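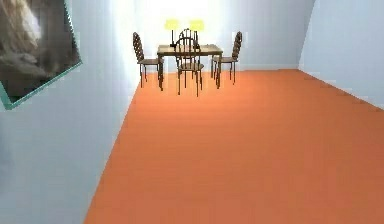
Orange floor, pale back wall, and a wooden table with three chairs at the far end.

How to Plan a Floor Colour Before You Buy a Single Tin

Updated Sunday, September 21, 2025

I love a coloured floor. I grew up with beige carpet in every room, and the first time I walked into a kitchen with a properly bold painted floor I wanted to lie down on it. If you've been thinking about doing one yourself, please do! Paint is cheap next to new boards or tile, you can manage it over a long weekend, and it changes a room more than anything you can hang on the walls.

What follows is the way I plan and paint a timber floor. I've done it in the front room of our place at Urkmont, in a hallway, and in a sleepout that had been four different greens before I got to it.

Step 1: Work out what you're painting over

Bare boards are the easiest. Old varnish is fine too, as long as you sand it until the shine has gone. Old paint needs more care. If the house is older than you are, get a lead test kit from the hardware shop and use it before you touch anything with sandpaper. If it comes up positive, stop and ring someone licensed.

Laminate can be painted, but it needs a bonding primer made for slick surfaces and it will never wear as well as timber. I'd do it in a spare room and leave it alone in a kitchen.

Step 2: Measure

Length times width, in metres, for each rectangle of floor. Add the rectangles together. My front room and hall came to 50 square metres, and I needed one coat of primer and two of colour. The coverage per litre is printed on the tin, and it's usually for one coat, so multiply by the number of coats before you go shopping. I forgot to do that the first time and ran out of paint halfway to the door on a long weekend, with the shop shut. Never again.

Buy all your colour at once and tip it into one big bucket to mix. Two tins of the same colour can be a hair different, and on a floor you'll see the join every single morning.

Step 3: Choose the colour on the floor

Tiny paper chips are useless for this. Get sample pots, paint them on big squares of card, and lay the cards flat on the boards. Light hits a floor very differently from a wall, and nearly every colour looks paler lying down. Leave the cards there for a few days and look at them at breakfast, in the afternoon and with the lamps on.

Warm colours are my favourite (you may have guessed). Terracotta, rust, burnt orange, even a mustard if you're brave. They look wonderful under plain wooden furniture and they're forgiving about crumbs. The trick is to keep the walls quiet. A white with a little blue or grey in it will cool things down nicely, while a creamy white next to orange can go a bit custard.

My own colour was a clay orange called Kosau, mixed up for me at the paint counter in Cekudgate. I took it one step darker than the sample I liked and I'm very glad I did.

If your room is long and narrow, think about which way the boards run. A solid colour hides most of the lines, but a little of the grain and the gaps will still show through, and I think that's half the charm.

Step 4: Clear and clean

Everything out. Chairs, table, rug, the lot. Vacuum twice, including along the skirting boards and down the gaps. Wash with sugar soap, rinse with clean water, and let it dry overnight. Fill any deep holes with a flexible wood filler and sand them flush.

Then sand the whole floor lightly. A pole sander saves your knees. Wear a proper dust mask, vacuum again, and wipe down with a damp cloth.

Step 5: Prime

Cut in around the edges with an angled brush, then roll the middle, following the boards. Start at the corner farthest from the door. I know everyone says this, and I still had to climb out a window at the Moriarty cottage — in February, in the heat, covered in primer.

Let the primer dry for as long as the tin says, and a bit longer if it's humid.

Step 6: Two thin coats of colour

Use a real floor paint. Wall paint will scuff within a week. Keep your coats thin and keep a wet edge, working three or four boards at a time along their full length. If you stop in the middle of a board you'll get a lap mark.

Don't panic at the first coat! It will look streaky and far too bright. The second one settles everything down, and the colour deepens a touch as it cures.

Step 7: Wait

This is the hard part. You can usually walk on it in socks the next day, but I left mine 14 days before bringing the heavy furniture back. Put felt pads under every chair and table leg before they touch the paint, and lift things into place. Hold off on rugs for longer still, especially anything with a rubber backing, as it can stick to or stain fresh paint.

Looking after it

Sweep often, and mop with warm water and a small squirt of mild dish soap. Keep a jar of leftover paint, labelled with the colour name and the room, for touch-ups. Dab chips with a small artist's brush and feather out the edges.

The spots in front of the sink and just inside the door will wear first. I give those a fresh coat whenever they start bothering me, usually on a Saturday morning with the radio going.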